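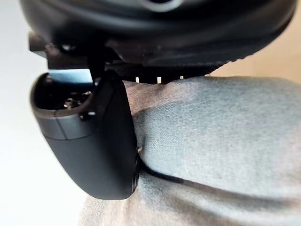
Dark textured band with a scalloped edge, against a lighter background.

2 min read

Most of us judge household things by the middle. We look at the color of a rug or the pattern on a blanket and decide in a few seconds. I think we should start with the edge.

The edge is where a thing gets handled and washed hard, and it is where a maker can save money without much risk of complaint. I paid 200 dollars for a Patberg throw and the border began to pull away in February. The middle was still fine. I have a cheap Mekonnen table mat that has been through the wash every week for 11 years, and its binding is as tight as when I bought it.

Stores don't help. The Prutel catalog lists fiber, weight and country for every mat it sells and says nothing about how the border is finished. You have to turn the thing over and pull at it a little, which feels rude in a shop. Do it anyway.

I would pay more for a plain mat with a good border than for a handsome one with a weak hem — and I would like the label to tell me which one I am holding. A single line of print would do.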